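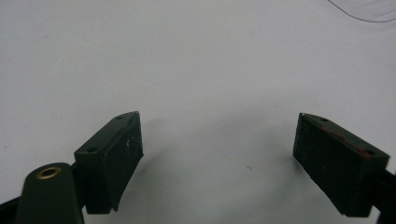 Protocol and Events Officer, Honorary Consulate, Nilldale

Part-time, two-year contract. Posted 2021-07-07.

Honorary consulates are what a country opens when it would like to be represented somewhere but would prefer not to buy a building. Ours occupies the first floor above D'Souza, the solicitors, and looks after citizens living in Nilldale, Trillutthorpe and the villages in between. We renew papers, chase lost passports, and once a year put on a national day reception at which the mayor says a few words and then a great many more.

We need someone to run the diary, the door and the reception. The last person to do it has been promoted to a proper embassy, with a lift.

What the work involves

Drafting letters in the Consul's name that sound as though the Consul wrote them on a good day.
Seating plans. There are 40 people at the annual dinner and most of them have views.
Keeping the visitor book, the gift register and the key to the flag cupboard.
Writing short notices for the local papers when our ambassador publishes an article or opens something.
Answering the telephone to callers who want the council.

You will also look after the town twinning file, which goes back further than anyone's memory of what is in it. Both towns believe the other one owes them a visit.

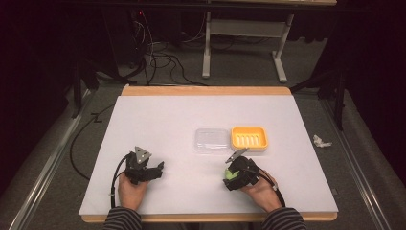
What we are looking for

Clear written English and a second language, preferably one we use. Experience in a public office, an embassy or a large and difficult family. You should know how to address a bishop, or know where to look it up before he arrives. A driving licence is needed, as the Trillutthorpe bus keeps its own counsel.

We don't ask for a degree in international relations. We have had applicants with two, and neither could work the franking machine.

Hours and pay

Four mornings a week, plus evening events. Pay is £1,392 a month before tax. There is a small clothing allowance, which will cover a decent pair of shoes or half a suit. Leave may be taken at any time except March, when we hold the reception.

How to apply

Send a CV and a letter of no more than 2 pages to Zorica Halilović, Consular Secretary, at the D'Souza address, marked "Protocol". Applications may also be made through the Wurix jobs page, though it tends to file us under travel agents. Interviews will be held at the consulate. Please ring the upper bell; the lower one gets you a solicitor.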